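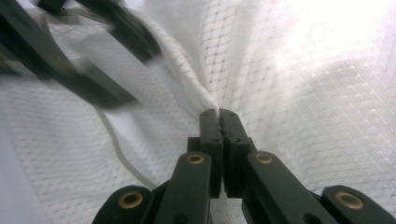 Do I need to wash a new flannel sheet before I sleep on it? We'd wash it once, in cool water and by itself, because the first wash takes off the loose lint from the mill and lets the cloth settle to its true size.

Bedding > Sheets > Winter Weight > Judelow Flannel Sheet, White

Search all bedding Go

Judelow Flannel Sheet, White
Item 1737

We've carried the Judelow for a good many winters now, and it's still the sheet we go home to ourselves when November comes around and the bedroom floor is too cold for bare feet. It's a plain white cotton flannel, brushed on both sides, with a weight of 181 grams per square meter. That puts it in the middle of what we sell (the Garport is heavier, and lovely if you keep your windows open all night, but some people find it a bit much under a quilt).

The flat sheet is cut generously, so there's plenty to tuck in at the foot and still enough left over to fold back across the blanket the way your grandmother probably did. The fitted sheet has elastic all the way around and will take a mattress up to 20 inches deep. If you have one of those thin foam mattresses, go with the Marnura instead. It's cut shallower and won't bunch up underneath you.

Now, about the white. It's a soft white, a touch warmer than printer paper, and it sits nicely next to cream or gray. We get asked every year whether we'll do it in colors, and we do keep coming back to the idea, but for now it's white or nothing!

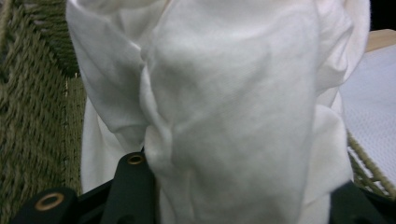
White cloth, close up.

Washing and drying

Wash cool or warm with a mild soap and skip the fabric softener, please. Softener coats the brushed side and after a few months the sheet feels slick and stops breathing. Tumble dry on low and take it out while the hems are still the least bit damp, then give it a good shake and smooth it over the bed to finish. Line drying is fine too, though it comes in a little stiffer. You may see some pilling near the feet during the first season. A fabric comb takes care of it in a couple of minutes.

Goes well with

The El Sherbiny wool blanket, item 286, has been the favorite partner for this sheet as long as we've had the two of them on the shelf. It's light for wool and the flannel keeps it from scratching your chin.

Pillowcases are sold separately, in pairs, standard and king. Unwashed sheets can come back to us in their original wrapper for exchange or refund.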